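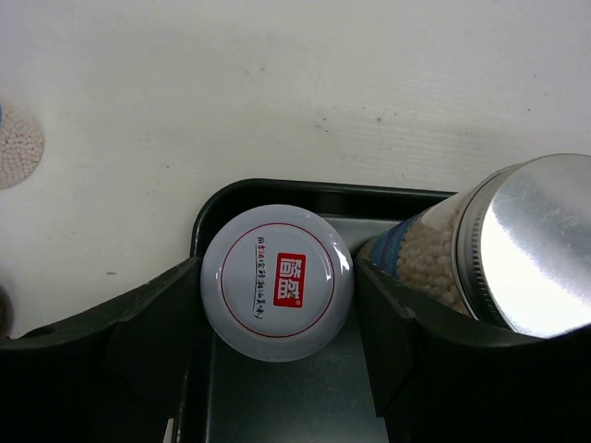

Jar with a white lid in a black tray.

Kelden Pantry Survey: data card

Version 1.2, last changed in April

Summary

The Kelden Pantry Survey is a table of what people keep in their kitchen cupboards and what they end up throwing away. Households in two towns, Pliltside and Povard, wrote down the shelf-stable food they had at home, then kept a discard log for 30 days. The final release covers 342 households. Fresh produce, frozen food and drinks were left out.

The survey was planned by Obsa Kahsay. Ott Lepik wrote the cleaning scripts and maintains the files. Send questions to Ott first.

Files

households.csv: one row per household
items.csv: one row per item found in the cupboards
discards.csv: one row per item thrown away
categories.csv: the category list, with short definitions
changes.txt: what changed between versions

All files are UTF-8 with commas as separators and a header row. Across the three main tables there are 35 columns. The household_id column joins everything. The item_id column joins items.csv to discards.csv, but it is blank for discards that were bought after the opening inventory.

How the data was collected

We mailed more than 600 invitations, drawn from address lists in both towns. Households that agreed got a paper booklet and a prepaid envelope. The booklet had a page for each cupboard or shelf. People filled it in on their own time, and a phone line was open on Tuesday evenings for questions.

Booklets were typed up by one person and checked by another. Where the two did not agree, the booklet was read again and the field typed_twice was set to 1. Handwriting that could not be read is entered as UNREADABLE. A field the household skipped is empty. Please keep these two apart in any analysis.

Categories

There are separate categories for grains, dried beans, canned goods, sauces and pastes, pickles, spreads, baking supplies, spices, and other. Sauces and pastes gave us the most trouble. Version 1.0 split them by use, so the same product could land in cooking or table depending on who filled in the booklet. From 1.1 on they are one category. The old split is kept in the column category_old for anyone who needs to match earlier results.

Brand names are not in the release. Product names were cut down to a generic term in English, and the original wording is kept in name_original whatever the script. 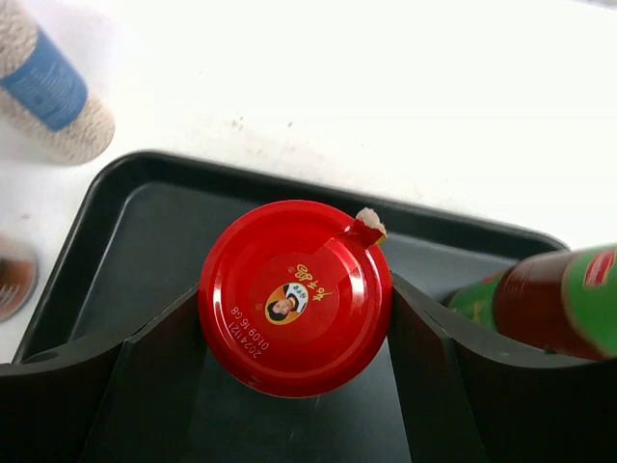

Dates were the hardest part of the booklet. Packages carry them in many formats, and a fair share of them do not say whether the date is for packing or for best quality. We asked people to copy what they saw and leave the reading to us. For a lid like the red one, date_raw would hold 20241121 and code_raw would hold 0109 16 C8, exactly as printed. The column date_parsed holds our reading in year-month-day form. The column date_type is one of best_before, use_by, packed or unknown, and it stays unknown unless the package says in words which kind of date it is. Do not compute days past date from rows marked unknown.

Amounts

The column amount_left is the household's own estimate in quarters: full, three quarters, half, one quarter, nearly empty. Opened packages and sealed ones are marked in the column opened. Weights come from the package and are in grams. We did not convert volume to weight.

Discard reasons

Each discard has one main reason: past date, spoiled, stale, did not like it, too much on hand, damaged package, other. If a household ticked more than one box, the first one ticked is used and the rest are in reason_extra.

Known problems

Povard households are overcounted compared with Pliltside. Use the weight column for any figure that is meant to cover both towns.

Some booklets from the Uibo street block in Pliltside came back with the spice page missing. These are flagged in page_missing. Treat spices as unknown for those homes and do not count them as zero.

People likely threw away less than usual while keeping a log. We have no way to correct for this.

Homes with a single adult were less likely to return the second half of the booklet.

Privacy

Names and addresses were removed before typing. Household size is capped at six. Free-text comments are not released.

Use

The data may be used and shared for any purpose as long as the survey is named. Corrections are welcome; include the household_id and the row number.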